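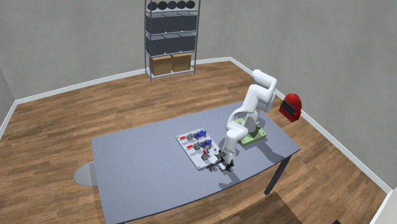 Arm over the fixture board, gripper down

Thread: Heat pump water heater in a small basement – worth it or am I kidding myself?

pinecone_dan
Posted 5th January

Hi all, long time reader, first real post. Our old gas water heater is on its way out (rusty at the bottom, rumbles like a truck) and I've been looking at a Zasley hybrid, the 67 gallon one. Two adults, two teenagers, and the teenagers shower like they're being paid by the minute.

The basement is small, low ceiling, and it shares air with my little workshop. The installer from Dobson says it'll be fine with a louvered door. My neighbor says it'll turn the room into a fridge. Anybody running one in a tight space?

mudroom_mel
We put a Jenex in a closet off the laundry and I love it! It does cool the room down, no question, but in summer that's a bonus and the damp smell is gone too. I stopped running the dehumidifier completely. Winter is chillier down there, so I wear a sweater to fold clothes – big deal.

Make sure they give you a proper condensate drain though. Ours went into a bucket for the first 6 days and guess who was carrying the bucket.

oldboiler
Going to be the grump here. In a cold climate, in winter, that thing is pulling heat out of your basement, and your furnace put that heat there. So you're paying for it twice. Everybody quotes the yearly savings and skips January and February. If you already have a gas line and a good flue, put in another gas tank and go to bed.

mudroom_mel
@oldboiler that depends a lot on the basement. Ours isn't heated on purpose, it just gets whatever leaks off the ducts and the dryer. I'd be losing that anyway.

oldboiler
Some of it, sure. You still feel it through the floor upstairs. I did.

kw_hank
You're both a bit right. How much of the heat you're "stealing" depends on insulation and what else is running down there. A freezer or a dryer gives a fair bit back.

Dan, what are you paying now? I put a plug-in logger on ours (a Zusik, same idea as the others) and the first stretch came out at 336 kWh over 3 months. That's with two people and no teenagers, so don't copy my number. And check the manual for the minimum room volume before you trust the louvered door. Some models let you duct the cold air outside, which fixes the fridge problem but costs you more holes in the wall.

pinecone_dan
Thanks, this is great. Gas bill is all lumped together with the furnace so I can't split it out very well. Roughly 336 square feet down there if I count the workshop, funny enough the same as your kWh. No freezer. Dryer is upstairs.

Noise? My bench is maybe ten steps from where it would go.

mudroom_mel
Like a window fan on medium. You stop hearing it. My husband disagrees and shuts the door.

oldboiler
It's louder than she says.

kw_hank
Ask Dobson if there's one installed nearby that you could go listen to. Also ask what happens when all four of you shower in a row. Most of them flip over to the electric element, and then your savings are gone for that evening.

pinecone_dan
Good call on the showers, I hadn't thought about the element kicking in. I'll ask about ducting and look up the room volume tonight. Leaning toward doing it, sorry oldboiler!

oldboiler
Your money. Keep the flue capped and don't let them rip it out.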